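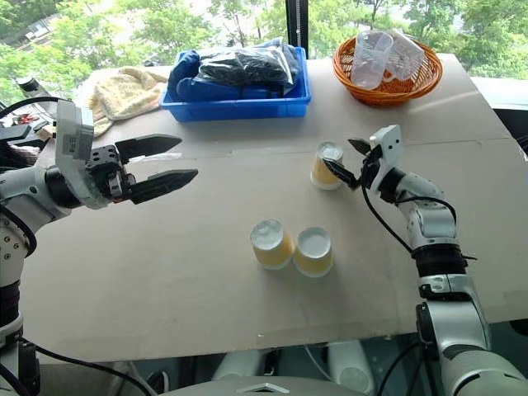

*J. Dunstan*

**Sunday, bench by the window**

Back on the yellow paper cups today, and I'm still fond of them – they're light enough to tell on a heavy-handed grip straight away. I left the cardboard down over the tabletop and brought the right gripper in against the cup nearer the middle, with the other two left standing together. Closing force is at 281 in the Tiseo config, down from 600, and I'd like to do 12 slow closes on each arm before touching it again. Wrist cable on the left still needs a proper clip.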